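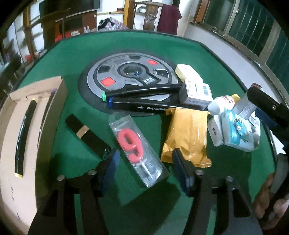
Quanto reservar para as peças de desgaste de uma pinça manual no primeiro ano?
Reservamos 400 euros por pinça, fora do preço de compra, e é essa a linha que mais gente se esquece de pôr no orçamento.

Perguntaram-me isto três vezes em outubro, por isso fica aqui em fio o plano de compras que fechámos. Valores nossos, para uma equipa pequena. Quem tiver outra escala faça as contas de novo.

Equipamento: 2 pinças manuais com câmara, iguais. Pedimos preço à Kirnau e à Tarnine. A Kirnau era mais barata na unidade, mas cobrava os dedos à parte e só vendia as almofadas de borracha em conjuntos grandes. Com tudo somado, a diferença quase desapareceu.

Teto aprovado: 2000 euros por pinça, com câmara, suporte e cabo. Portes e alfândega ficam noutra linha. No ano passado misturámos as duas coisas e passámos uma tarde inteira a separar faturas.

As almofadas dos dedos são o que se compra mais vezes. Peçam o preço do par avulso antes de assinar seja o que for. Se o fornecedor não vender avulso, perguntem o prazo de entrega do conjunto. A Tarnine respondeu no mesmo dia, a Kirnau demorou duas semanas.

Parafusos: comprem uma caixa do mesmo tipo e passo, custa pouco. Uma pinça parada por falta de um parafuso custa um dia de trabalho de uma pessoa.

Objetos para manipular. Esta linha não existia na primeira versão do orçamento e foi a Teresa Prata que a acrescentou. Ficou em 70 euros por mês e chega, porque metade vem de casa: marcadores, borrachas, caixas pequenas, frascos, envelopes almofadados, carregadores.

O que vale a pena comprar são embalagens de plástico transparente tipo blister. Uma vela de aniversário ainda na embalagem, por exemplo. Custa pouco e dá um caso diferente de um marcador ou de uma caixa de cartão.

Mesas: não comprámos nenhuma. Trabalhamos nas que há, incluindo uma mesa automática de mahjong com tampo de feltro verde. Uma bancada nova estava na lista -- saiu na segunda revisão e esse dinheiro foi para armazenamento.

Armazenamento é onde errámos mais. Contámos com os discos e esquecemo-nos da cópia de segurança. Agora cada disco entra no orçamento a dobrar.

Seguro: a Bastos fez-nos uma proposta para equipamento portátil que cobre queda e transporte, mas não cobre desgaste. Aceitámos. Leiam a parte das exclusões -- a nossa deixava de fora as câmaras, e tivemos de pedir uma adenda.

Aluguer ou compra? Pedimos orçamento de aluguer à Brovville. Para um trabalho de poucas semanas compensa. Para nós, que usamos as pinças todos os meses, comprar ficou mais barato antes do fim do ano.

Falta decidir se compramos uma terceira pinça de reserva. Eu prefiro ter um jogo completo de dedos na gaveta, a Teresa prefere a pinça. Voltamos ao assunto quando a Tarnine mandar a tabela nova.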